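The Night Route

Tracey Bickerstaff got the Zalitz route on a Monday, which everybody at the depot said was a rotten day to get anything. She didn't care. She had wanted that bus for 4 years. She had driven the airport loop and the hospital loop and the one that went out past the tile warehouse and came back with the same three people on it, and all that time she had looked at the Zalitz sheet pinned up by the coffee machine and thought, oh, that one. The whole river road! The bridge at Akbari! Last bus out, first bus back, and a stop at the top of the hill where you could see both towns lit up at once.

"It's mostly dark," said Del, the dispatcher, handing her the keys.

"I like dark," said Tracey.

"The heater's bad."

"I like a cold bus," she said, and laughed, because that was a lie and they both knew it.

She took the route map home that night and spread it out on the kitchen table. She wanted every stop in her head before she drove it. She wrote the names on cards and turned them over one by one, and when she got one wrong she put it back in the pile and started again. Festix Mill. Lower Akbari. Upper Akbari. The Chapel. Rurnine Crossing, where you had to wait for the freight train whether there was a freight train or not. By midnight she could say them forward and backward, and she said them backward in the shower just for the pleasure of it.

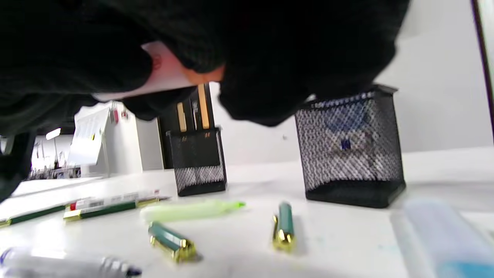
Fiction

The first night out there were two passengers. One was a boy with a trombone case who got off at Festix Mill and said thank you so softly she nearly missed it. The other was an old man in a good coat, who sat right behind her and stayed there.

"You're new," he said, somewhere past the mill.

"Brand new," said Tracey. "Isn't it wonderful?"

He thought about that. The river was running along on their left, wide and black with a bit of moon in it, and the road went up and down like something breathing.

"The last fellow never said so," he told her.

"Well, maybe he got used to it."

"He did crosswords at the Crossing."

She could believe that. When they reached Rurnine Crossing she stopped the bus, opened the door the way the rule book said, and listened. Cold air came in, and the smell of wet leaves, and a long way off a dog was telling somebody all about it. There was no train. She listened a little longer than she had to. Then she closed the door and drove over the rails, bump, bump, and the old man chuckled.

"Where are you headed?" she asked him.

"Top of the hill."

"There's no houses at the top of the hill."

"No," he agreed.

Tracey had been driving buses long enough to let a thing like that alone. She took the bend at the chapel in low gear. The heater gave a cough and blew out something that was nearly warm, and she patted the dashboard. Up they went through the pines, the engine working hard, and then the trees fell away on both sides and they were there.

She pulled in and set the brake. Oh, it was better than she'd hoped! Zalitz was down on the right, all spread out and yellow, with the red light winking on the water tower. Akbari was on the left, smaller, strung along its bridge. Between them ran the river, and you could follow it by the places where there weren't any lights at all.

"I used to string those," said the old man. He had gotten up and was standing next to her with one hand on the rail. "The bridge lamps. Me and my brother. There was a summer they had us out there every night of July, up on a ladder with the trucks going by underneath."

"Which ones are yours?"

"Every other one. He did the rest." He pointed. "That one on the end, by the bank, that's mine. It was always a bit crooked. I told them I'd come back and fix it."

She leaned over the wheel to look. From up here you couldn't have said if a lamp was crooked or straight, but she found the one on the end and looked at it hard, and she would have sworn it had a tilt to it.

"I can see it," she said.

"Can you?" He was so pleased. "My daughter says I'm making it up."

"No, no, it's leaning. It's leaning toward the bank."

"Toward the bank! That's right. That's just how it went."

They stood there a while. The schedule gave her 7 minutes at the top, and she had wondered who would ever put 7 minutes into a schedule for a stop with no houses. She used every one of them. He told her about the ladder, and about his brother singing to the truck drivers, and about a storm that had blown out the whole south side the night before the mayor was due. They had worked until it got light. The mayor never came.
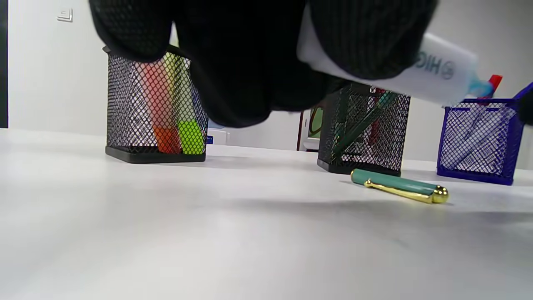
A highlighter held over the pen holders.

"You'll be wanting to go," he said at last.

"Aren't you getting off?"

"Oh, I never get off. I ride it around." He lowered himself back into his seat and did up the top button of his coat. "The last fellow didn't mind."

Tracey checked her mirror, for no reason at all, there being not one other car on that road. Then she let off the brake and the bus rolled out and began to go down the far side, toward Akbari, picking up speed. The lights came up to meet them, one street and then another.

"You want to sing something?" she said.

"What, now?"

"We've got the whole bus!"

He didn't answer right away. They went by a barn, a mailbox, a field with a horse asleep on its feet. When he did start, it was in a thin, careful voice, some tune about a girl and a ferry that she had never heard before. She didn't know a word of it. She came in on the chorus the second time around, and got it wrong, and he waved his hand at her to keep going.

They crossed the bridge like that. She slowed down for the last lamp.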